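Home | Kitchen | Linens | Index
Print this page | E-mail this page

Tea cloth

A tea cloth is a small, squarish cover laid under plates and snacks. I keep mine on the table all through November, mostly in green - pale green goes with nearly everything I bake!
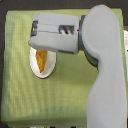
How big should one be? A common size is 36 inches square, though I've seen plenty bigger.

Ribbed weaves are my favorite, as they lie flat and hide a few crumbs. 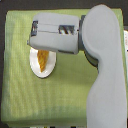 White dishes look best on them, and Merike Rebane (she taught me to hem) likes one small plate per cloth and no more.
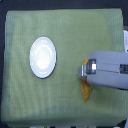 I wash mine cool and iron it damp - 8 minutes does it, edges first.

Print | E-mail | Back to top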